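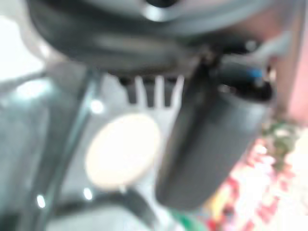
Ticket 3871
Status: Resolved
Category: Tableware, care and cleaning
Product: Runska white plastic fork, three-tine
Opened by: Iltix Community Kitchen

Original message

Hi team! First up, we love these forks. We bought them for our monthly lunches and they've had a proper workout, from pasta bake to pavlova. Light, comfy in little hands, and the kids fight over them for reasons I can't work out.

The trouble is the colour. A lot of them have gone a faint orangey pink between the tines, and a few have a chalky film on the handle that comes back as soon as they dry. We have 331 forks all up and I sorted through the lot on the kitchen bench last night with the radio on. Over 107 have the pink to some degree. The film is on fewer than that, and the two problems don't seem to land on the same forks.

We use the Fang powder, hottest cycle, everything standing up in the cutlery basket. Our cream rounds go through the same wash and come out beautifully, so I'm stumped. Any ideas very welcome!

Reply from Rurkar Support

What a great message, thank you, and hats off for sorting the lot! The pink sounds like tomato. It grabs on to plastic when there's oil about, and a really hot wash can help it settle in. The film is probably a separate thing, either minerals from your water or powder that hasn't rinsed away.

Could you try these and let us know?

1. Take six pink forks and soak them overnight in warm water with bicarb, about a tablespoon to the litre. Rinse well, then leave them on a sunny windowsill for the day.
2. Wipe one filmy handle with a cloth dipped in white vinegar. Rinse and dry it by hand.
3. Run the next load at 40 degrees with half the powder.
4. Lay the forks flat in the top rack with a bit of space between them.

Please don't use bleach or a scourer. And keep the vinegar and bicarb tests on separate forks so we can tell what did what.

Update from customer

Results! The vinegar was instant. One wipe and the handle was clear, and it stayed clear once dry. I was so pleased I did a dozen more before breakfast.

The bicarb soak took the pink down by maybe half. The sun did the rest on four of the six - you'd never pick them from new. The other two still have a blush right down at the base of the tines, where the gap is narrowest. I had a go with an old soft toothbrush and that shifted a bit more.

Haven't tried the cooler wash yet, the dishwasher was full of baking trays.

Reply from Rurkar Support

Fantastic, and the toothbrush is a ripper idea. Give those last two another soak and another day outside. If there's still a blush after that it's only cosmetic, so they're fine to keep using.

Update from customer

Cooler wash done, flat in the top rack, half the powder. No film on anything. We had bolognese too, so it was a real test! I'd rinsed the forks straight after lunch in cool water with a squirt of detergent and there was no new pink that I could find.

Still have a big tub of old ones to soak but I'm happily working through them a batch at a time. Go ahead and close this one - thanks heaps!

Closing note

Cause: tomato staining set by hot cycles; powder residue on handles.
Fix: bicarb soak and sun, vinegar wipe, cooler wash with half the powder.
Replacement sent: none needed.
Follow-up: ask to have the toothbrush tip added to the Runska care page.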